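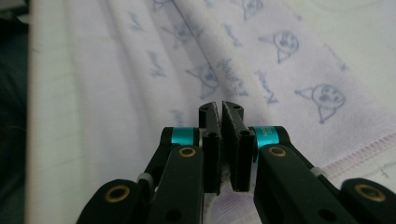

Black fingertip pads and teal collars against pale fabric

About Reken

Reken is a finishing and delivery house for animated film and television. We take locked picture from the animation studio and produce the masters that go to cinemas, broadcasters and streaming services. The work covers conform, colour grading, titles, versioning, quality control and long-term storage of the finished files. We do not animate, and we do not commission or finance productions.

The company has 39 permanent staff at two sites. Grading, titles and the main machine room are in Ferbridge. Quality control and the archive are in Lernden. The sites are joined by a private fibre link, and client material does not travel between them by any other route.

What we work on

Most of our clients are independent animation studios making series for children or features on modest budgets. A typical series reaches us one episode at a time over several months, while later episodes are still being lit and rendered. A feature usually arrives reel by reel. In both cases we expect late replacement shots, and the conform is built so that a shot can be swapped without disturbing the grade on either side of it.

Animated pictures cause certain faults that live action seldom does. Smooth skies and plain backgrounds show banding when they are reduced to eight bits. Thin ink lines shimmer when a frame is scaled. Flashing effects that looked harmless at the studio can fail the photosensitivity tests which broadcasters require. We check for these at the first conform and report them by shot number, so that the studio can decide whether to render again or have us treat the shot in the grade.

Versioning

A film sold in many countries needs many versions. Opening titles, credits, signs and any writing within the picture may have to be replaced for each language. We ask studios to supply textless backgrounds for every shot that carries text. Where these do not exist we can paint them, and this is quoted separately.

Versions are tracked in Liapis, our own database. Liapis holds one record for each shot and one for each version, and notes which shots differ from the original. A change to the original is passed to every version that shares the shot – versions with their own artwork are flagged for a person to look at. Clients have read-only access to their own titles. The February release added frame-accurate notes and a export of the change list as a plain spreadsheet.

Quality control

Every master is watched in full, in real time, by an operator who did not work on it. Automatic checks are run as well, but we do not accept them in place of viewing. Faults are graded from one to three. A grade one fault stops delivery. A grade two fault is put to the client, who may accept it in writing. Grade three faults are noted and no action is taken unless the client asks.

Sound is supplied finished by the client's mixing studio. We check it for sync, level, channel order and dropouts, and we lay it back to each version. We do not mix.

Storage

The archive holds more than 400 titles. Each is kept as two copies on tape, one at each site, with the grading project, the edit list and the textless elements alongside the master. Tapes are read back on a fixed cycle and the checksums compared with those taken on the day of writing. Retrieval takes two working days. Clients leaving the archive receive their material in open formats, with no release fee.

People

Chrysanthi Michailidis is managing director and one of the two founders. She trained as a film laboratory technician and still signs off the cinema masters. Lamai Thepsuriya is head of technology. She is responsible for the machine rooms, for Liapis and for security, and is the right person to contact about file formats or transfer methods.

Each project has one producer at Reken from booking to delivery. Producers carry a limited number of titles at a time, and cover for leave is named in the schedule.

Trainees

We take trainees in conform and quality control. The post lasts 20 months, is paid, and includes time at both sites. No degree is needed. Applicants must be at least 19 on the start date and will be asked to take a colour vision test, which decides only whether grading is open to them later.

Visits and enquiries

Clients may attend grading sessions in Ferbridge by arrangement. The Lernden site is closed to visitors apart from security audits. For a quotation, please send the running time, frame rate, resolution, number of language versions and a list of required deliverables.

Page last revised March 2025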